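Parnwood Adds Toy Kitchen Set to Plidel Play Range

Set ships to schools and retailers in September

Parnwood today announced the Plidel kitchen set, a group of toy cookware, tableware and food pieces sized for use on a standard play table. The set is sold through the company's school catalog under item number 3960 and will ship in September.

The set contains 19 pieces. Cookware includes a green saucepan with a short handle and a pale green oval colander with a perforated base. Tableware includes a round plate with a raised rim and a smaller blue bowl. Food pieces include a yellow banana bunch and a half-cut orange with a segmented interior. A toy toaster oven with a tinted window and two black control knobs completes the cooking station.

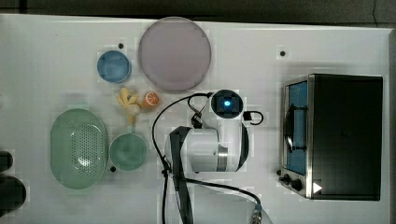 Pieces are proportioned to each other so that food items fit on the plate and in the saucepan. Handles and rims have no sharp edges. Colors are assigned by piece type and will stay the same in replacement parts, which can be ordered singly. The toaster oven has no heating element and uses no batteries.

The range was developed with Hämäläinen, a design office that also prepared the packaging and the printed parts list. Production is carried out by Fakine. Before release, Parnwood placed sample sets in 75 classrooms and received 421 comment forms. Changes made in response include a wider base on the saucepan and a lower rim on the plate.

All pieces except the toaster oven may be washed by hand in warm water. The oven should be wiped with a damp cloth.

Orders placed before noon on Thursday ship the same week. Catalog pages and parts lists are available from the Parnwood sales office on request.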